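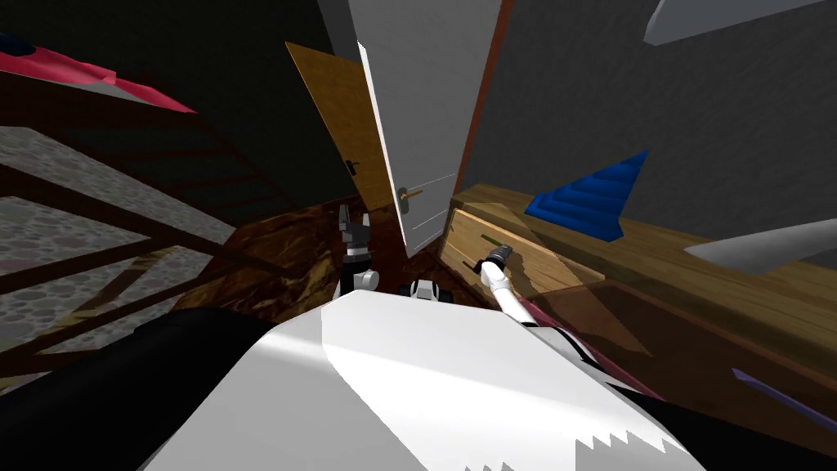

Right, morning everyone. Is the clicker working? Good.

(Slide 2. Leave the route map up while people find seats.)

So I've been asked to talk about the Dalham route, and what a small airline like ours learned from putting a 55-seat aircraft on a line that everybody told us was a taxi ride. I run the schedule at Ellow, so I'm the person who gets the emails when your flight leaves at ten past six in the morning. Sorry about that. I'll come back to ten past six.

A bit of background for those who don't know us. Ellow flies short hops, mostly between places that lost their train or never had one. Before Dalham we'd always opened a route the same way — pick a town, ask the airport for its landing fees, put one flight out in the morning and one back in the evening, and see who turned up. It's cheap to plan and it's a bit lazy, and for years we got away with it.

Dalham was different, mainly down to the runway. It's short, and it has a hill at the wrong end of it, so on a warm afternoon we can't take off with every seat filled and full bags in the hold. We knew that on paper. What I hadn't done was put the warm afternoons next to the days people want to travel, and of course they're the same days! June was our best month for bookings and our worst month for leaving bags behind.

(Pause here. Somebody from an airport usually groans.)

Next slide, the one with the two timetables.

On the left is what we opened with. Out of Dalham at ten past six, back at seven in the evening. Lovely for anyone with a meeting, and useless for everybody else. The bus from town gets to the terminal at twenty-five to seven, which I could have found out by looking at a bus stop. We had people sleeping in their cars. One family wrote to say they'd booked a hotel a mile from their own house.

On the right is the one we fly now. First departure at 07:40, a second at midday, and the evening one moved later, when it's cooler and we can carry the full load. Getting the midday slot meant taking an aircraft off another line twice a week, and I had a fairly unpleasant month over that. I'd do it again, but I'd tell the other airport sooner than I did.

(If running late, skip the next bit and go to bags.)

Connections. We sell through tickets with Plernico, who do the longer flights out of the hub, and the first version of that deal gave passengers 18 minutes to change planes. On a screen it showed up as a legal connection. In real life you had to get off, go down a flight of stairs, cross a car park and go through security again. We've stopped selling it. The shortest one we offer now is just under an hour, and complaints about missed connections have dropped off so much that I've lost my favourite slide.

Bags, then. When we're limited by weight we now text people the day before and ask who'd be happy to let a bag follow on the later flight, delivered to the door. I was sure they'd all say no. Plenty say yes, mostly people going home. The ground crew from Gebremichael handle the delivery side, and they asked for the list by four in the afternoon, so four is when it goes. We were sending it at nine at night before that and wondering why the van was never ready.

(Slide: fares. Keep it short, the pricing session is after lunch.)

I'll only say one thing about fares. We sold nearly 200 seats in the launch sale to people who never flew. They'd bought them just in case, at a price lower than lunch. It made the first weeks look wonderful on the chart and rather empty out of the window, so please be careful with your own launch figures.

What I'd still like to fix: winter. Fog sits in that valley until mid-morning and 07:40 doesn't suit it at all. I've got a draft with a nine o'clock start and I don't love what it does to the crew hours. If anyone here flies into a foggy valley, come and find me at the coffee table, I mean it.

(Questions. Repeat each one into the microphone, the back rows can't hear.)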